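Search this site Enter keyword Go

"A bottle wants to stand": Venkatesh Devadiga on packing boxes

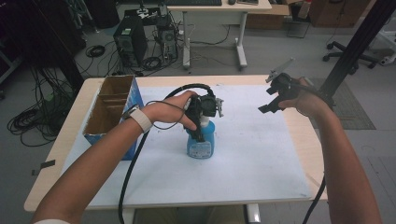
Blue spray bottle and a divided cardboard box on a table covered with a white sheet.

Venkatesh Devadiga has been packing bottles for eight years, and in this time he has formed strong opinions about cardboard. He works for Wisari, a small company in Drestelano that sends cleaning supplies to schools, dental offices and a few hotels. I met him at nine in the morning, before the courier came, and we talked until his tea was cold.

I asked him first about the inside of a box, because he had told me on the telephone that people look only at the outside.

"The outside is for the driver," he said. "The inside is for the bottle. I prefer a box with a partition, even if the partition is thin. A bottle wants to stand. When it lies down, it rolls to its neighbor, and then both have a problem."

Spray bottles are, in his opinion, the most difficult. They are light and narrow at the top, and the head catches on everything. He puts them in last, when the heavy bottles already have their compartments, and he never presses on the nozzle to make a box close.

"If the flap does not close, the box is too low. You take another box. People do not like this answer. They want to push."

Wisari buys its new boxes from Dumitrescu, a packaging supplier in the same town, but Mr. Devadiga also keeps used ones when the walls are still firm. He tests them in a simple way. He presses each corner with his thumb, and if the corner stays soft after it, the box goes to recycling. Printed boxes he accepts without hesitation. In February he sent out a large order almost completely in boxes which had carried something else before, and one customer called to ask if he had received the wrong goods.

"I said to him, please open it," Mr. Devadiga told me. "He opened it while I waited. Then he was happy. Now I put a label over the old print, quite a big one."

The order had 1,023 bottles. He remembers the number very well because the delivery note said 1,020, and he spent one evening looking for the reason.

We came then to the subject of tables. He likes to cover the tabletop with something white before he starts, a sheet or wide paper, and he does not mind when it gets gray marks.

"On a white surface I see a small drop immediately," he said. "On wood I do not see it until my sleeve is in it. The marks are not important. I change the sheet when I cannot tell an old mark from a new one."

His usual order of work is to keep the open box at the left end of the table and the bottle in the middle, with its label toward him. He reads the label, checks the cap, and only then moves the bottle. I asked if this was not slow. He thought about it for a moment.

"For one bottle it is slow. For 100 bottles it is the same speed as a person who hurries, and my neck is better in the evening."

His younger colleagues do it differently. Some of them keep the box on the right, and one prefers to pack on her knees on the floor, which he does not understand but has stopped to comment on. For new people he prepares a practice order of 20 bottles filled with plain water. They pack it, carry the box down the stairs and up again, and open it together with him.

We spoke also about Cernex, the glass cleaner that is the most requested product on his list. It comes in a size that is a little too wide for the standard partition. He cuts a slit in one wall of the divider with a short knife and bends the cardboard outward — a small thing, but it took him one winter to find the right place for the cut.

"Too high, it tears. Too low, it does nothing. I made a pencil line on a piece of card, and I still use this card."

Before I left, he showed me the card. It was brown at the edges, and the pencil line had been drawn again many times. Then the courier rang the bell and he went to look for his tape.

Related
How we choose tape for cold storage
Refill or replace: a visit to a school cleaning closet
What the label on a spray bottle must say
Old boxes, second trip
A morning at the Dumitrescu cutting room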